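Vemport is looking for trial households and small workshops for Rarkance, our two-armed tabletop kit for people who have lost the argument with their laundry. The kit is nearly a product. We need folks willing to live with the "nearly" until September.

You get the arms, the cameras, the cables (so many cables) and a phone number that Kyu-ri Hong picks up. We ask for a sturdy table, around 40 minutes a day, and a supply of T-shirts you aren't sentimental about. Pay is $200 a month. Experience with robots is welcome, patience more so.

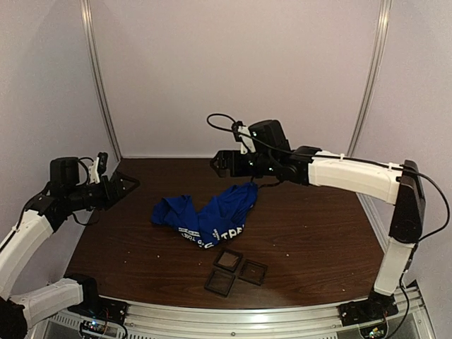

Ramil Samonte, from the first round, wants applicants to know that setup ate his whole evening, that the manual skips the part about the wrist cable, and that he'd sign up again if we fixed the manual. We are fixing the manual.

You keep a short log of what went right and what ended up on the floor. We'd like grumbling in full sentences. At the end the kit comes back to us, or you buy it for $2000, minus whatever we feel guilty about.

Apply by 28/04/2024 through the Vemport trials page. Tell us your table size and whether you own a cat.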